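Dekeo updates table layout guide with taped grid

Thursday, March 1, 2018

Dekeo has released a revised layout guide for shared worktables, replacing printed mats with a grid of blue tape applied straight to the work surface. The guide covers tabletop sorting and place-setting tasks and takes effect at the Rocha workshop this month.

The surface is divided into rectangular cells by strips running lengthwise and crosswise. Each cell is a placement zone for one item of tableware. Items are set flat and inside the lines.
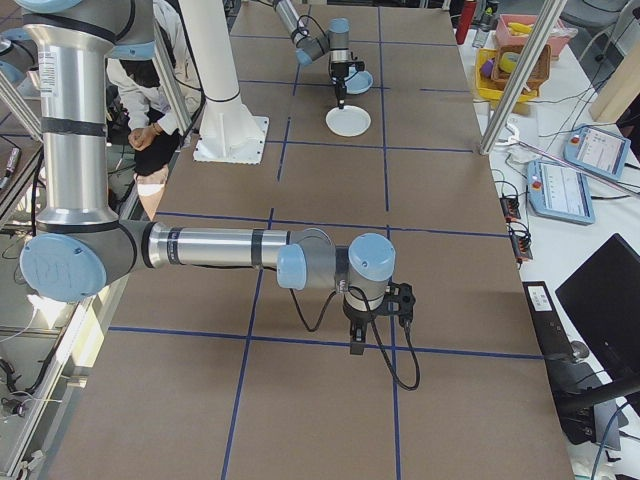 The taped worktable, with a plate and a small bowl toward the far end.

Printed mats were in use at Rocha through February. According to Dekeo, they shifted under load and curled at the corners, and a replacement set had a lead time of 32 days. Tape can be laid in one morning and replaced strip by strip.

The guide sets the order of work. The long center line goes down first and serves as the reference for all other strips. Cross lines follow, measured from the center out. A single plate is then placed in a cell as a check on clearance before other items are brought in.

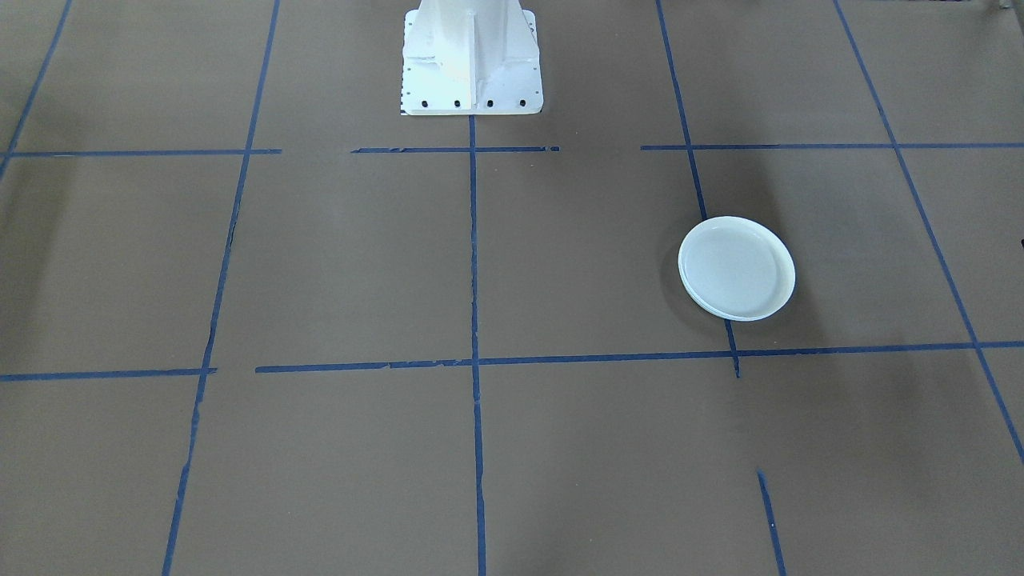 Wear and inspection

Crossings receive the most attention in the new guide. Where two strips overlap, the surface is slightly raised, and a dish rim can catch on a loose edge. Strips are to be pressed flat along their full length, with no trimming at the overlap.

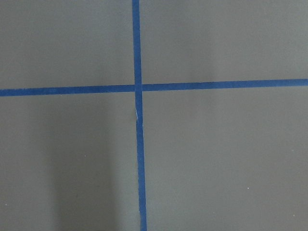 Inspection is due every 7 days or after 1000 placements, whichever comes first. The check is visual and is done with the table cleared. Lifted edges are pressed down again; frayed or torn pieces are cut out and relaid.

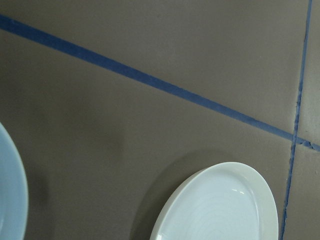 Crossing with ragged tape where the strips overlap.

Droltent, which supplies the tape, lists it in rolls of 100 feet. Jeltel will adopt the same layout on its own tables after the first inspection cycle at Rocha is complete. The printed mats remain approved for tables already fitted with them.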